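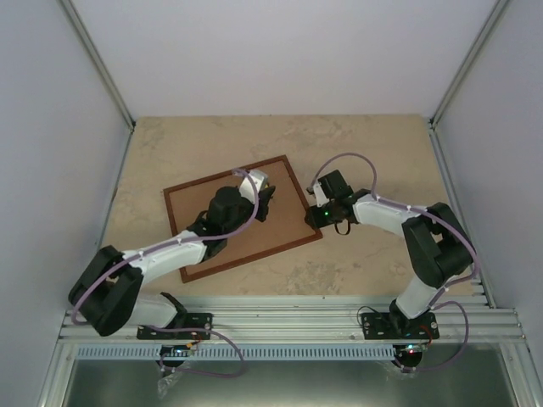
Brown board with a raised border, laid at an angle on the tabletop.

Melis Home Repairs: progress report to the Gomard Fund
Prepared by Montserrat Montes

The grant pays for small repairs in the homes of older tenants: sticking doors, loose rails, dead light switches. We have closed 154 jobs so far. I would be careful with that figure. A closed job means the visit took place and the tenant signed the sheet. It does not mean the door still shuts a month later, and until February we had no way of checking.

Lino Serra has now called back 68 of the tenants. Most said they were pleased. Most people say that to a polite man on the phone, and I don't think we should put it in a leaflet. The more useful part was what they told him after that, which was mainly about waiting. Some tenants had called two or three times before getting a visit.
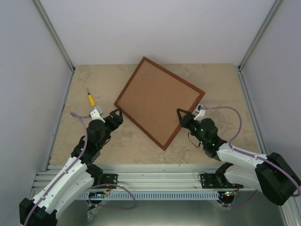

Page last changed: October 2018

Spending
We are $2000 under budget on parts. Your office called this a saving in its last letter. I read it as rails we have not put up. The supplier changed its catalog twice and we held back orders while Gualtiero Galli worked out which brackets still fit the older bathrooms. He has a list now and the first order has gone in.

The scheduling software from Ganosov is the item I would question hardest. It was sold to us as a way to cut travel time. It sends people across town and back in one afternoon — Carmela Leone has gone back to planning the Trovska side on paper, and her routes are shorter. The license runs out with the grant year. I don't plan to ask for it again unless somebody can show me a week when it did better than she did.
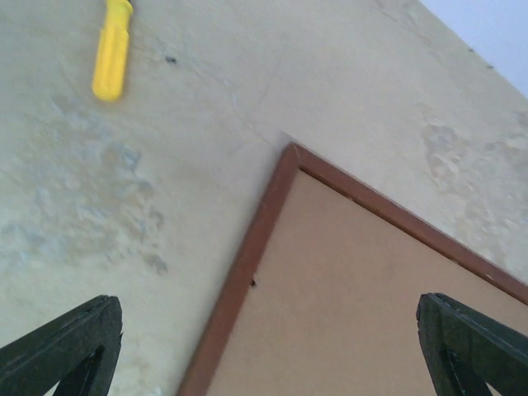

Yellow handle against a cream wall.

Still open
There are six homes where the work is bigger than we are allowed to do, mostly damp and bad wiring. We have written to the landlords and had one reply, which promised a survey and gave no date.

Ottavio Rizzi asks whether the fund would let us pay for an electrician by the day. I support that, with a cap, and would like an answer before we draw up next year's plan.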